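Werkstattbuch, Projekt Nornen
07.08.2018

Greiferset von Vostex, Leihstellung zur Beurteilung. Karton kam über Huerta, Lieferschein liegt im Ordner. Inhalt: Zweifingergreifer mit schwarzen Fingern, Handgelenkkamera mit Halter, Adapterflansch, Kabelsatz, Lizenzstick. Die Ersatzfinger aus dem Angebot fehlen, habe ich bei Huerta reklamiert.

Mechanischer Anbau ohne Probleme. Das Lochbild vom Flansch passt direkt, nur der Zentrierstift saß zu stramm und musste leicht abgezogen werden. Das Kamerakabel ist für unseren Arm knapp. Bei ganz eingedrehtem Handgelenk zieht es am Stecker, ich habe es mit Klettband in einer Schlaufe verlegt und die sechste Achse softwareseitig begrenzt. Für einen Dauerbetrieb bräuchten wir das längere Kabel, das steht in der Preisliste als Option.

Software: Installation nach Anleitung, zweiter Anlauf erfolgreich. Beim ersten Mal hat der Dienst den Greifer nicht gefunden, weil die Firmware auf dem Gerät älter war als die auf dem Stick. Das steht im Handbuch, aber erst im Anhang. Mizanur Bhattacharjee hat die Firmware aufgespielt und die Schritte im Wiki notiert.

Aufgabe ist wie mit Tultdale besprochen: orange Kunststoffflaschen von der hellen Arbeitsfläche aufnehmen und in die flache weiße Schale legen. Lage der Flaschen beliebig, auch gekippt oder am Schalenrand. Das durchscheinende Material ist der Grund, warum die alte Erkennung ausgestiegen ist, deshalb testen wir das Set mit genau diesem Teil und nicht mit den Klötzen aus dem Demokoffer.

Einstellungen für die Reihe:
Greifkraft 40 Prozent vom Maximalwert
Fahrgeschwindigkeit 200 mm/s
Wiederholversuche je Teil: 3
Belichtung fest, Automatik aus

Die Belichtungsautomatik regelt bei der hellen Fläche zu weit herunter, sobald der Arm absenkt. Mit festem Wert ist das Bild ruhiger. Glanzpunkte auf den Flaschen bleiben, auch bei weichem Licht. Was sich schnell bewegt, verwischt im Kamerabild stark -- für die Auswertung nehmen wir also nur Bilder aus dem Stillstand des Arms, und das Umfeld muss in dem Moment auch ruhig sein. Im Konfigurator gibt es dafür eine Sperrzeit, Standardwert erst einmal gelassen.

Was mir gefällt: Die Finger sind flach genug, um neben der Schale anzusetzen, und die Kamera sieht sie im Nahbereich von selbst mit. Damit lässt sich beim Ansetzen gut beurteilen, wo der Kontakt liegt. Was mir nicht gefällt: Die Kraftanzeige in der Oberfläche aktualisiert träge, und ein Export der Messwerte geht nur von Hand.

Preis laut Angebot 497 Euro Monatsmiete für das komplette Set, Wartung inbegriffen, Kauf auf Anfrage. Für Nornen würde Miete bis Dezember reichen. Ich möchte die Zusage aber erst geben, wenn Vostex die Frage zum Kabel schriftlich beantwortet hat.

Offen:
Ersatzfinger nachfordern
Längeres Kabel anfragen, auch Lieferzeit
Mizanur: Skript für den Messwertexport prüfen
Ablagepunkt in der Ecke der Schale neu einlernen, der Abstand zum Rand ist im Programm zu klein angesetzt
Sperrzeit variieren, danach die Reihe mit denselben Einstellungen wiederholen
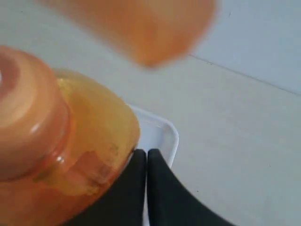
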